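Usis-Board: wrist-view manipulation episodes in open desktop cases

11 January 2022
By Vy Phí

Usis-Board is a set of teleoperated and policy-driven episodes recorded on opened desktop computers. It was built to test whether a policy fine-tuned on wrist video alone can approach small parts on a crowded board without touching the parts next to them. The baseline policy is called Dorik and is released with the data.

## Contents

- 12 task families (approach, latch press, lever lift, connector grasp and others)
- Wrist video, joint states, gripper opening, and a text instruction per episode
- Episode-level outcome labels: success, contact fault, timeout
- Calibration files for each recording session

Video and joint states share one clock. Resampling to a common rate is left to the user, and the loader in `tools/` does it by nearest timestamp.

## Viewpoints

The instruction set refers to parts by plain names ("the latch on the right end of the top slot"). Printed board labels are not used in instructions, though many are legible in the video. 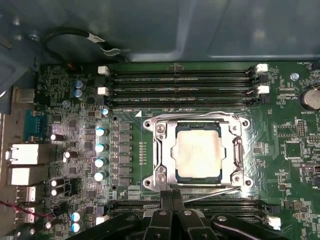

Wrist view over the CPU socket, gripper fingers close together. The marking DIMM_CPU1 is legible between the slots and the socket.

Near-vertical views like this one are the easy case for Dorik. Held-out success on approach tasks drops when the wrist is rolled or pitched, and most contact faults come from those episodes. The likely cause is self-occlusion: the fingers and linkages hide the target during the final part of the move.

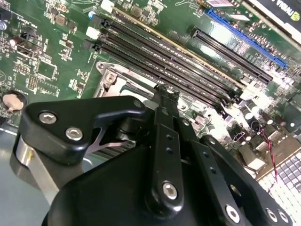 Steep diagonal view of memory and expansion slots. The gripper takes up the lower half and partly covers the socket area.

We tried masking the gripper pixels during training. This did not help. Feeding the last 5 wrist images in place of a single one reduced contact faults on rolled approaches, at the cost of slower inference - see `results/history.csv`.

## Splits

Splits are by board, never by episode. Boards in `test_givcombe` were recorded at our Givcombe bench and share no board model with `train`. The Đàm split is for lighting changes only and should not be used for tuning.

## Known issues

- Glare on metal capacitor tops saturates the image in some sessions. Exposure was fixed per session and was not corrected.
- Joint states before July use an older gripper zero. Apply `offset_v2` before mixing sessions.
- Outcome labels were assigned by one annotator. Light contact may be under-reported.

## Comments

**tbrandt:** Does the history result hold with 2 images, or only with 5? We can't fit the longer window on our controller.

**Vy Phí:** Partly. Two images recover some of the gain on rolled approaches and none on pitched ones. Both runs are in the csv.

**okello_r:** The loader fails on Python builds without the video extras. Installing them first fixed it for me.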